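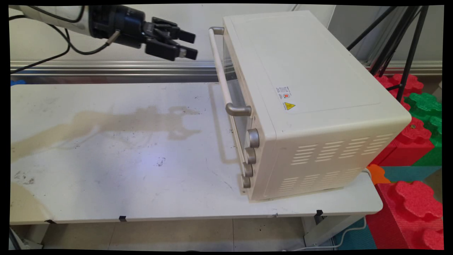 The gripper beside the door handle of the toaster oven, Urquhart student workshop.

Home | Opinion | Programs | Events | Contact

Let Students Work on Ordinary Tasks

The robotics program at Urquhart has asked its students to spend a full term on one household task: opening the door of a toaster oven. Some parents and sponsors have questioned the choice. This page supports it.

Competitions such as the Plaltgate Open reward speed on a course that every team has studied in advance. They have value, and Urquhart should continue to enter. A course of that kind, however, teaches little about handles, hinges and the small differences between one attempt and the next. A student who must decide where two fingers should meet a bar, and from what angle, is doing engineering of a serious kind.

The term plan allows 21 sessions, with teams of 3 sharing the arm. Each team keeps a written log of every attempt, including those that fail. We would go further and make the log count for as much as the final demonstration — a team that can explain a missed grasp has learned something it can use again.

Cost is a fair concern. The program has requested $2000 for the coming year, most of it for spare parts and supervised evening hours. The same sum would send one team to a distant event in January. The school should fund the workshop first.

Related items
Lirkia Hall Extends Evening Hours
Heltus Grant: 29 Schools Apply
Should Club Logs Be Graded?

Contact the editors | Copyright Urquhart Review | Back to top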